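Seven months of counting plastic at Kelilero

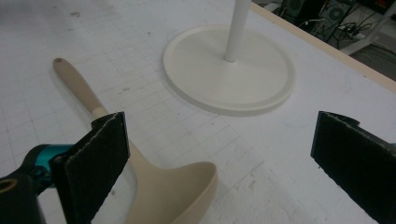 I signed up for the beach survey in a bit of a rush last spring, after reading a notice pinned up outside the library in Hinolbridge. The idea is simple. You are given a stretch of shore and you walk it once a month at low tide, picking up whatever has washed in and writing it down on a form. My stretch is at Kelilero, between the slipway and the old outfall pipe, and it takes me most of a Sunday morning.

The form has more boxes than I would like. Rope goes by thickness, bottle tops have their own line, and anything smaller than a fingernail is counted only inside a marked square of sand. For the first two visits I got the square wrong and had to do it again on my knees in the drizzle.

My lowest month was 329 pieces and my highest was 501, after three days of westerly gales. Most of it is dull stuff: bits of blue netting, cotton bud sticks, crisp packets faded to silver. I did find a fish box stamped Pesonen, with barnacles all along one side. I looked the name up and got nowhere. Iara Escobar, who walks the next stretch along at Drernen, has had two of them, so perhaps a whole stack went over the side somewhere.

Iara has been doing this far longer than me and her total is now more than 2000. She taught me to look along the back of the beach first, under the dried weed, where the light things get blown and stay. I had been walking straight past it – my numbers went up as soon as I started checking there, which I suppose makes my early forms a bit useless for comparing. I have put a note on them.

The rubbish itself goes up to the car park in sacks. The council will collect it if you ring before Thursday. Rope is the worst to carry because it holds so much water and sand, and I now leave the big tangles above the tide line and go back with a barrow.

November's walk is next and low tide is at twenty to eight in the morning. I need new gloves before then, and the left boot has started to leak.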